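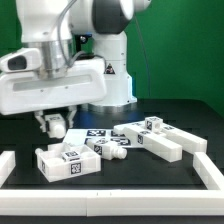

Flastisville released its police disciplinary log this morning under the state records law. I've been reading it against the civil service rules. Notes follow, in the order I took them.

---

The log is a single export from Kudo, the case-tracking system the department uses. 3,289 rows. One row is one entry, and an entry can be an allegation, a finding, a penalty, or a change to any of those. Please don't quote the row count as a number of cases.

---

To get to cases you group on the file number. File numbers with a letter suffix are split files: same incident, different officer. If you strip the suffix you merge officers. If you keep it you count the incident more than once. Say which one you did.

---

Terms. "Suspension" in this log covers a fixed unpaid suspension, an indefinite suspension, and paid leave while an investigation is open. The first two are discipline. Paid leave is not, and under the rules it can't be entered as a penalty. It is in the penalty column anyway.

---

The way to separate them is the pay code next to it. A blank pay code means the row was entered before the column existed. I've left those out of everything below.

---

Indefinite suspension is a termination in practice. The officer comes off the payroll and can appeal to a hearing examiner. The log uses "indefinite" at the time of the chief's order and does not go back to change it if the examiner rules otherwise. The ruling shows up as a new row, sometimes much further down.

---

So a search for "indefinite" gives you orders issued. It does not give you officers who lost their jobs. The local coverage I've read today mixes the two up.

---

Appeals go to Stistevia, which has held the hearing examiner contract for the city for a while now. Its rulings are public but are not attached to the log. You have to request each one by file number from the city clerk.

---

The ordinary fixed suspension tops out at 30 days. The chief and the officer can agree to a longer one, and then the officer gives up the appeal. Those rows are marked AGR. If you see a long suspension with no AGR, it is either a data entry problem or an examiner's reduction from indefinite. Check for a later row.

---

Off-duty arrests are handled under a separate rule. An arrest for driving while intoxicated opens a file on the date the department learns of it. The incident date can be a lot earlier. Sorting by file date and then writing "suspended this year for an arrest this year" will produce errors.

---

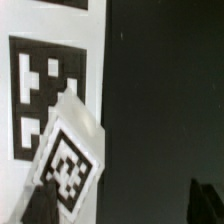

Elsie Doolan asks whether the county is in here too, because the Esex deputies who work the joint traffic unit were named in the same press release.

---

They aren't. Esex County deputies answer to the sheriff, who isn't under the city's civil service rules. Their files sit in a different system with different retention. For a joint unit incident you need both requests, and the file numbers won't match. Match on incident date and location.

---

The fire department isn't in the log either. It has the same rules and the same examiner, but its discipline is kept on paper. I've asked for it. The clerk's estimate is August.

---

Redactions. Names are released where discipline was imposed and became final. Names are withheld where the complaint was not sustained. There are 3 rows where the name is blacked out and the penalty is final. I've written to the clerk about those and won't guess.

---

One more on dates. "Days served" counts working shifts. An officer on long shifts who is given a week can be back sooner or later than the calendar suggests. Don't subtract the start date from the return date and report the result as the penalty.

---

Officers can use accrued leave in place of unpaid days, up to 5 of them, if the chief approves. Rows with a leave substitution carry LV. The suspension still stands on the record. The pay was not lost. I'd keep both facts in the same sentence.

---

My cleaned version of the file will have the pay codes split out, suffixes kept, and later rulings linked to the original order. I'm still checking the split files by hand. Corrections welcome, with a file number please.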